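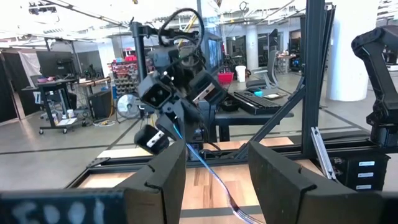 Linnea Nordin留言说，她的拼条木台面用了一个夏天，颜色变深了，靠窗那一头尤其明显，想知道要不要整面打磨。一般不用。浅色木材见光以后都会变深，过一阵子会慢慢趋于一致。如果台上长期压着东西，每隔一段时间挪一挪位置就行。

Pleltberg木台面工作桌 常见问题
更新日期：2025年10月8日

木条颜色深浅不一，是质量问题吗？
不是。拼条台面由许多窄木条并排胶合而成，每根木条的颜色和纹理都有差别。我们在胶合前会挑出开裂和有死节的木条，颜色不做筛选。需要颜色接近的台面，请在下单时备注“选色”，交货时间会长一些。

台面出厂时涂的是什么？
默认涂Gasser硬蜡油，共3遍。也可以订购未涂装的台面自己处理，但收货后请尽快上油，上下两面和四边都要涂到。只涂正面的台面容易翘。

多久需要重新上油？
看使用情况。往台面上滴几滴水，水珠很快渗进去，就该补油了。补油前用细砂纸顺着木纹轻磨，擦净粉尘，薄涂，多余的油用棉布擦掉。擦过油的棉布要摊开晾干，不要揉成团扔进垃圾桶，有自燃的危险。

可以直接在台面上贴胶带划分区域吗？
可以，建议用布基胶带或低粘胶带。刚上完油的台面不要贴，等油完全固化以后再贴。

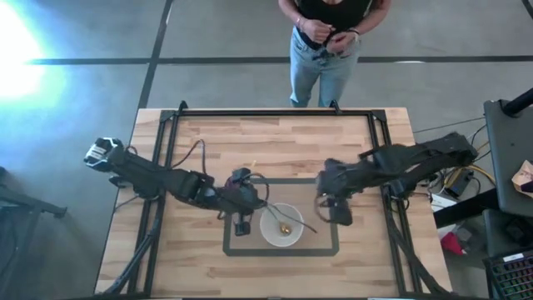 图片：Lucía Toledo

深灰色的胶带贴在浅色木面上，边界清楚，碗和小零件放在框里也容易看见。胶带贴久了，框里框外的木面颜色可能不同，撕掉后痕迹还会留一段时间。

撕胶带留下的胶怎么去掉？
先用手指搓，再用布蘸少量橙油擦，最后用拧干的湿布擦一遍。不要用刀片刮。擦过的地方如果发白，补一点油。

能把碗和杯子直接放在台面上吗？
平时可以。底部没有上釉的陶碗会划伤木面，垫一块软木垫比较好。刚从炉子上拿下来的锅不要直接放。杯底的水印大多停在油层里，干透后轻磨补油就能去掉。

桌子四周可以加装铝型材框架吗？
可以。我们供应黑色铝型材横梁和立柱，也可以用您手头的型材。立柱较高时请加斜撑，装在横梁和立柱之间。固定台面的螺丝孔要用长圆孔，给木材留出胀缩的余地。Bonifacio Gallardo写的安装说明随货附送，里面有各个角码的位置图。

螺丝要不要定期检查？
框架装好后用一周，把所有螺丝再紧一遍。以后挪过桌子就检查一次。

桌边放抽屉柜，怎么贴标签比较好？
标签贴在抽屉正面的同一侧，从上往下对齐，找起来快。白底黑字最清楚。不建议写得太细，“螺丝”“胶带”“抹布”这样的大类就够用，写得太细的话，东西一换标签就要重做。Melumano系列抽屉柜的面板可以用普通不干胶，换标签时用吹风机加热一下再揭。

线缆从桌面上经过，怎么收？
尽量沿着框架走，用扎带或魔术贴固定在型材的槽边。必须横过台面的线留一点松量，不要绷紧，也不要压在桌子的活动部件下面。

地面不平，桌子晃怎么办？
四个桌脚都可以单独调节。先把两个对角调稳，再调另外两个。光滑地面请在脚垫下加防滑片，Pakov的圆形防滑片尺寸合适，随便哪家五金店买的同尺寸产品也能用。

运费和保修怎么算？
订单满4000元免运费，不含上楼。框架和抽屉柜保修3年。台面因潮湿或未及时上油引起的变形不在保修范围内，可以付费返厂刨平，来回运费由客户承担。

可以只买台面吗？
可以，尺寸按厘米填写。长边超过标准尺寸时需要人工报价，请联系Annelies Eder，来信请写明台面尺寸、厚度和收货地址。八月工厂休假期间的来信，复工后按收到的先后顺序回复。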